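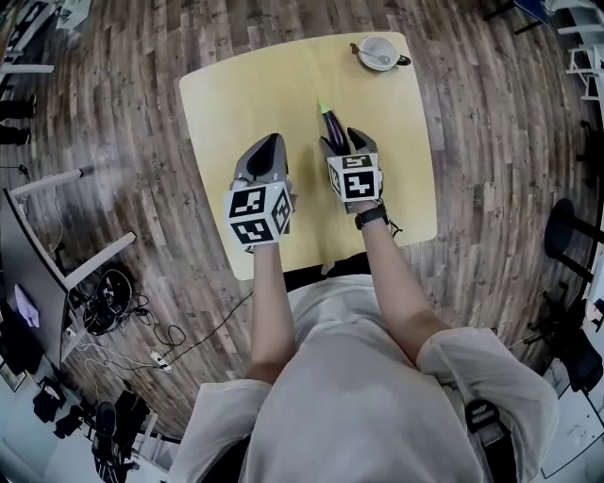 *Aubergine and the white dish, kitchen table, Trurley.*

**To:** Forough Farahani, Talebi
**Progress to April 29, 2026**

The laying-out sessions are going ahead. We have finished 40 of the 70 planned, nearly all at the pale yellow table, which has picked up a few scuffs and kept its dignity.

Vegetables remain the slow part. The aubergine is glossy and rolls when it feels like it – we now allow 20 minutes for any session that includes one. Dishes and spoons are on schedule and have given us nothing to write about.

Spending is within budget, apart from groceries, where we are over by the price of 3 aubergines. Receipts are attached. The Zindance order of bowls has still not come.

The remaining sessions should be done in June. Please let us know if you want the soup plates included.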